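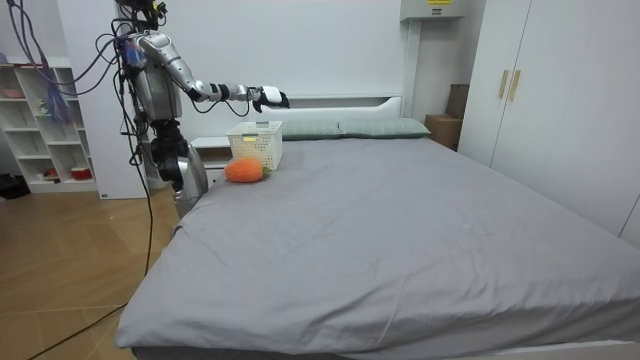
Bedroom station: humanoid with one arm out over the bed, basket and plush carrot by the headboard.

# Druncombe Open Day Set

Recordings from the bedroom station at the Druncombe open day, May 19, 2020. Presard ran the robot and Verstraete prepared the files.

## Contents

- 47 episodes of the toy and basket task
- 9 visitor groups
- Fixed view and head view, stored separately

## Task

The station has a double bed with a gray sheet, a white plastic basket and plush toys. Visitors chose which toy came next.

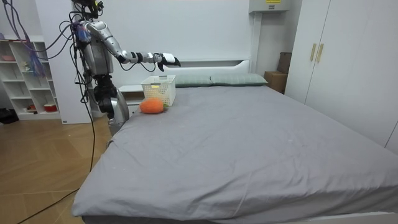
Fixed view, arm extended above the head end of the bed.

## Known issues

Four episodes have no head view. In five others the two views start at different times, so align them with the offsets in sync.csv before use. Cables from the robot show on the floor in the fixed view.

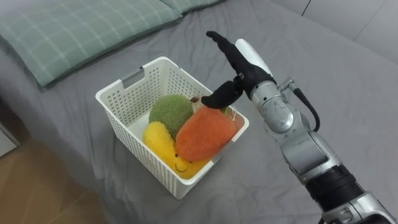
Episode labels give the toy by color only: green, yellow or orange. Spoken comments from visitors were removed along with the rest of the audio.

Related items
- Malta Visit Notes
- Druncombe Kitchen Station
- Presard File Layout

Contact: Verstraete data desk | © Verstraete | Back to top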